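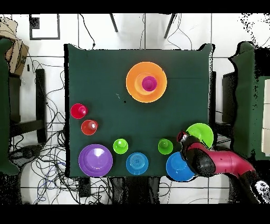
A gripper comparison run on a bare steel block tells you about the gripper and the block, Juraj Koubek objected when the first draft of this chapter went around, and very little about dishes. The objection is fair, and it set the order of the material that follows. Earlier chapters treated the arm, the gripper, the camera and the controller one at a time. Chapter 7 puts them on one table and asks a narrower question: when two setups are tried on the same task and one scores better, which part earned the difference?

Filed under: Manipulation / Test Methods

Chapter 7
Comparing Grippers and Cameras on a Tabletop Task

7.1 The task

The task used throughout the chapter is the sorting and stacking of plastic tableware. Cups, bowls and plates are cheap, light and easy to replace, and they differ in ways that matter to a two-finger gripper. A cup standing on its base can be taken by the rim or around the wall. A bowl is usually taken by the rim, since its full width is larger than the opening of most small grippers. A plate is the hard case. Its rim sits close to the cloth, and a fingertip that is thicker than the gap underneath will push the plate instead of lifting it.

Color is helpful to the experimenter and can be misleading in the results. A red cup on a dark green cloth is easy to separate by color alone, so a weak detector may look as good as a strong one. The two red cups in the object set test a different point. They are close enough in shade that a controller told to fetch "the red cup" must have a rule for choosing, and the rule has to be written down before the trials begin.

Nested objects need the same care. If a cup stands inside a bowl and that bowl stands inside another, a single pick can move one object or the whole stack. The score sheet must say which of these results counts as a success. In the Udetti trials, discussed in section 7.4, the sheet did not say, and 559 attempts had to be scored again from the recordings.

7.2 What is held fixed

A comparison changes one part and holds the rest. The list of fixed parts should name the following:

the arm and its mounting position relative to the table
the camera position, lens and exposure setting
the object set and the starting layout
the motion planner and its speed limits
the rule for ending an attempt

Layouts deserve more attention than they usually get. Four starting layouts are used here, and every gripper sees all four. Free placement by hand is not acceptable for a comparison, even when the operator tries to be neutral. People tend to leave room for the tool they have just watched fail.

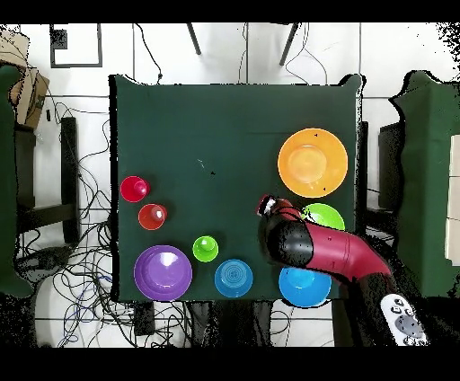
Thirumalai Joseph asked whether a printed template under the objects would settle the matter, and the answer is that it settles only position. A template fixes where a cup stands but does not fix the orientation of a bowl with an uneven rim, and a bright outline on the table may be picked up by the detector as an edge. A plain cloth with the template laid down for setup and then removed is the safer choice — provided the objects are not shifted when it is pulled away. The Rernow procedure avoids this by projecting the outlines during setup and turning the projector off before the first image is taken.

7.3 Occlusion by the arm

An overhead camera gives a simple view of the table and a poor view of the moment of contact. As the arm reaches over the work, its links and wrist cover part of the surface. How much they cover depends on the pose, and therefore on the planner as well as on the hardware. A long, thin gripper keeps the wrist farther from the object and may leave more of it in view. If such a gripper scores better, the gain can come from the fingers or from the camera's improved view, and the total score will not separate the two. 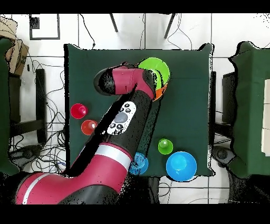 Figure 7.1. Forearm and wrist over the table, with a green bowl partly hidden under the wrist.

Kováčik's method deals with this by running each gripper in 2 conditions. In the first, the camera image is updated during the whole reach. In the second, object positions are stored before the arm moves and no later image is used. If the ranking of the grippers is the same in both conditions, occlusion is unlikely to explain it. If the ranking changes, the result must be reported as a result for the gripper and camera together. The Bunulside data in section 7.4 show a change of this kind for plates but none for cups.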